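Drorkwood washroom block opens again Wednesday

By our community desk
May
2 comments | 15 shares

This site uses cookies to remember your settings. Accept / Manage

The washrooms at Drorkwood hall are open again from Wednesday, 9am, after a refit that ran well past its date. New rails, new mirror, walls done in a grey marble pattern. Old tiles gone, and not much missed by the look of the comments on our last peice.

Hall dates from 1947 and the washrooms had not been touched properly in years. Work was by Gakden, fittings ordered through Soltia. Late delivery of the wall panels held things up, then a leak behind the basins held them up again.
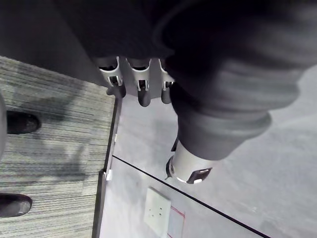
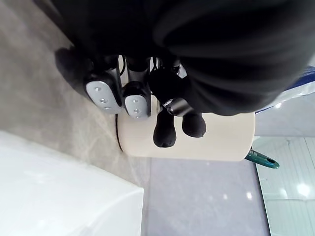
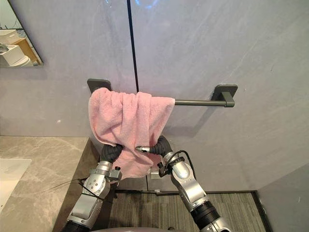 Opening hours stay as they were, with the block locked at 10pm when the last evening class clears out. Swimmers' club and the Yuan dance group get first use on Wednesday, the rest of the bookings follow. Towels are the main change for regulars. Paper ones are finished, bring your own or take a hall one, and please hang it up after. The pink one on the rail is bunched up along the top, with a stretch of bare bar still going spare beside it. Spread them out flat if theres room, they dry quicker and the next person gets a look in. Hall towels are washed twice a week, more if the weather turns.

Hire charges not going up before the autumn. The hall had 60 replies to its survey on the refit, most of them asking for more hooks. Hooks are on order. So is a second bin.

Parking at the side is still half closed while the skip is there. Should be away by the weekend, use the front gate till then and mind the kerb.

Get Drorkwood news by email. Sign up to our newsletter.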